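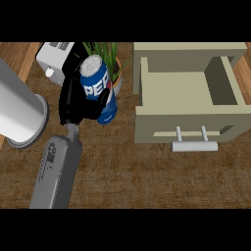

Figure 2. The can-and-drawer task in simulation. The gripper holds the soda can just above the tabletop, with the open drawer of the cabinet to its right.

4.2 Choosing when to replan

We now come to the part of the system that took us the longest to get right, and that we suspect will be the most useful to readers who already have a policy of their own and would simply like it to behave better on longer tasks. Up to this point we have treated the policy as something that takes in a camera view and an instruction and gives back a short stretch of motion. What we have left open is how much of that stretch the arm should carry out before the policy is asked again, and it is a bigger question than we thought when we started!

The common choice is a fixed number of steps. It is easy to write down and easy to tune on a short task, and for a plain reach it works very nicely. Our trouble began once we moved to tasks like the one in Figure 2, where the can has to travel between a good many neighbors (the white appliance, the potted plant, the white cylinder lying on its side, and of course the cabinet with its drawer pulled out). With a long fixed stretch, the arm would commit to a path on the strength of a view in which the gripper hid part of what mattered. With a short one, it would change its mind again and again, and the can would wobble along between two equally good routes without settling on either.

Steltix, our scheduler, replaces the fixed number with a small decision made at every control step. We keep the previous plan and ask the policy for a fresh one in the background, and then we compare the two over the steps they have in common. If they agree closely, the arm carries on with the plan it has. If they drift apart, we look at which part of the motion they disagree about. A disagreement about the position of the hand while it is far from any surface is usually harmless, and we let it pass for a while. A disagreement about when to open or close the fingers is treated much more strictly, and the new plan takes over at once. We are grateful to Mohit Chaturvedi for pushing us to separate these two cases, which our first version lumped together under a single threshold.

There is one more piece, and it concerns occlusion. In a steep view such as the one in Figure 2, the gripper covers part of whatever stands behind it; here both the appliance and the pot of the plant are partly hidden. The perception module, Lotura, keeps a short memory of the outlines it has seen and marks each one with how recently it was in clear view. Steltix reads these marks and grows more cautious near any outline that has gone stale, asking for shorter stretches until the camera has had another look. We tried feeding the marks directly to the policy as well, but the gain was small and the training became fussy, so we left it out of the version reported here.

All of our tuning was done in the Cuautle scene set, on a single tabletop layout with the object positions shuffled between runs. We ran 900 episodes for tuning and held back a further 255 for the comparison in the next section, with an episode counted as a success only if the can came to rest inside the drawer and the fingers had let go of it. Both the fixed-length baseline and Steltix used the same policy weights, the same starting positions and the same limit on episode length, and we were careful to choose the baseline's stretch length on the tuning episodes too, so that it had every fair chance. The best value for it was six steps.

A word on cost, as we are often asked. Running the policy in the background means that it is called more often than under the fixed schedule, and on a modest machine this can slow the simulator down noticeably. Readers who are short on computing power can ask for the fresh plan at every second step instead. We used that setting ourselves for much of the early work at Hulivville, and the thresholds carried over with only a little adjustment. The one thing we would advise against is skipping the comparison while the fingers are closing, where even a short delay tends to leave the can gripped off center and makes everything afterward harder.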